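Two arms, one table: how the Tetuvum group collects its examples

5th April

The data collection lead at Itine does not like the word "demonstration." She prefers "episode," on the grounds that a demonstration implies somebody is showing off. Her group records people operating a pair of arms by hand control, and the recordings are used to train the policy that will later run the same arms without an operator.

"An episode has a start state, an instruction and an end state," she said when we met at the company's Grisell site. "If any of the three is vague, I don't want it in the set."

The project, called Tetuvum internally, began in November with single-arm tasks: lifting a cup, closing a drawer. It has since moved to two-arm work with household objects. Each task gets 200 accepted episodes before anyone trains on it. The target was set by experience with earlier tasks and she makes no claim for it beyond that. "Below it, the policy copies one operator's habits. Above it, we saw less gain per hour than from changing the layout."

Layout changes take up much of the day. Objects are moved between episodes according to a printed sheet, and the sheet includes positions that operators find awkward. Early on they were allowed to place things themselves. "Everyone put the object where it was easy to reach. The model then worked very well in that one patch of table."

An episode may run up to 60 seconds. After that the recorder stops and the attempt is filed as incomplete. Incomplete attempts are kept, under a separate label, and so are those in which the operator drops something and recovers. She wants more of the second kind. A clean recording contains no information about what to do after a slip, and the first versions of the policy would simply carry on with an empty gripper.

Operators work in pairs and change over after 10 episodes. One drives, the other resets the table and marks the result. The labeling tool, Nolte, asks for only a pass or a fail and a short free-text note -- an earlier version had a long menu of failure types, and two people seldom picked the same one.

Flower arranging was added this spring. The stems are thin, the heads deform when squeezed, and the mouth of a vase leaves little room for error in angle.
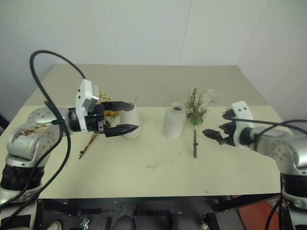 Vase and bouquet task, both grippers in view, head camera.

"The stems are the hard part," she said. "With a rigid block you know where the far end is. With a bunch tied in the middle, you know where the tie is."

Depth readings on thin stems are poor, so the policy is trained on color images and joint positions only. Gripper force is logged but unused at present. She expects that to change, though not before the current set is complete.

Asked what she would do differently, she named the instructions. The first batch all used the same sentence. The operators now read from several wordings per task, and the older episodes are being relabeled by hand.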